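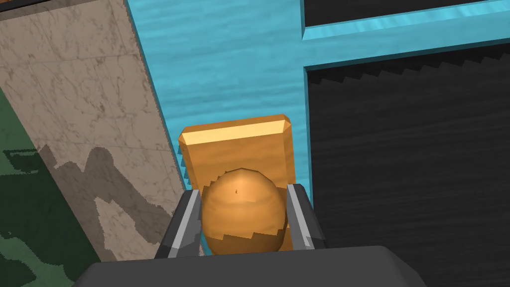 Skip the gondola line and walk up to the old chairlift, Wanda Yazzie told me at breakfast on our second morning in Cleklow, because the view from the slow one is better and you get a blanket. She was right on both counts. It's a red plaid blanket, it smells a little of diesel, and you hand it back to a teenager at the top who throws it on the next empty chair going down.

I'm supposed to be writing up the news from the spring festival this week, so let me get to that before I wander off again. The big item is that the Claeys Hut trail is open to visitors on foot for the first time in three winters. It runs 3,056 meters from the top of the chairlift to the hut door, mostly through spruce, and the ribbon was cut on Saturday morning by Noemi Dvorak, who had to take her mittens off to work the scissors and then couldn't find one of them. (It was in her hood. A small boy spotted it.)

The trail closed after a slide took out the footbridge over the creek, and for a long time the only way to the hut was on skis, the long way, from the Neltari side. I don't ski. Well, I ski the way some people sing, so a walking trail is the kind of news that gets me out of bed. We rented snowshoes at the bottom for the whole weekend and Emmett carried mine up the first steep part without saying a word about it, bless him.

The new bridge is plain and solid, with a rope handrail on one side and a proper rail on the other. I asked one of the trail crew about the rope and he said the second rail is coming in May, when they can get the lumber up without a sled. It doesn't wobble. I stood in the middle for a good while looking at the creek, which was running under the ice and making that glugging noise like a bathtub.

Past the bridge the trail gets easy. You go through a long flat stretch where the trees are far apart, and there were tracks all over the place - rabbit, mostly, plus one line of something bigger that Emmett Mbeki decided was a fox and I decided was somebody's collie. We saw the collie about ten minutes later, so I'm calling that one mine.

Now, the hut. Claeys Hut is small! I had pictured a lodge with antlers on the wall, and what you get is two rooms, a stove, and a counter where they sell soup. The soup on Saturday was split pea and there was also a barley one that had run out by the time we got to the front. Bread came with it, the dark kind, and a slab of butter you could have propped a door with. There are benches outside along the south wall, and with the sun on us we took our coats off and sat there like lizards for most of an hour.

I got talking to Apinya Chantharasri on the bench. She'd come over from Clastivlow on the early bus with her two daughters, and she said the girls had done the whole trail in regular winter boots with no trouble, just slower on the hill. So if you're wondering about renting, you may be able to save the money when the snow is packed down. I'd still take poles. The stretch right after the chairlift is steeper than it looks on the map, and I went down it on my behind on the way back, only partly on purpose.

Back in the village the festival itself was in full swing. The organizers said 1,747 people came through the gate on Saturday, which they were very pleased with, and I believe I stood behind every one of them in the doughnut line. Worth it, though. They do them with cardamom sugar, and they hand you a paper bag with the top folded over so it steams up your glasses when you open it.

There was a sled pull for the dogs, a candlelit walk after dark, and a brass band that played the same four tunes all afternoon with great cheer. I missed the log-sawing because I was buying socks. Wanda tells me it was close and that there was some grumbling about the thickness of the last log.

Some useful bits, if you're thinking of going. The trail is open from nine in the morning until three, and they do mean three - a man on a snowmobile comes along behind the last walkers and he's friendly but he doesn't stop for photographs. The chairlift ticket is separate from the festival ticket. Parking by the school fills up early, and the overflow lot is down by the river with a shuttle that comes when it comes. We waited long enough to eat a whole second bag of doughnuts. The hut takes cash only. It has 900 square feet of floor and everybody's wet boots are on it, so bring something dry to change into.

You can also stay overnight up there once the bunks are finished. Rafferty Lindgren was behind the counter ladling soup when I asked, and he pointed his ladle at a door with a blanket nailed over it and said the bunk room was back there and not to look yet, because it was mostly sawdust. They have 368 names on the waiting list already. I put ours down. I'd like to be up there for a night when the day people have gone home, even if the bathroom is, as Rafferty put it, a brisk walk.

We took the last chair down with the sun going behind the ridge and the village lights coming on. Emmett fell asleep sitting up. I had the blanket to myself, and the teenager at the bottom had to ask me for it twice.

On Sunday we woke up to fog so thick that the chairlift wasn't running at all, so we had a long breakfast at the guesthouse and then walked the loop along the river, which is free and flat and has a very good bench about halfway. There was a heron standing on the ice looking put out. We picked up a jar of lingonberry jam for my sister from the stall by the church and caught the afternoon bus, which left on time, with heat, and with a driver who sang.

Next trip I want to try coming in from the Neltari side and walking down instead of up. Wanda says that way is all switchbacks and I should start practicing on stairs.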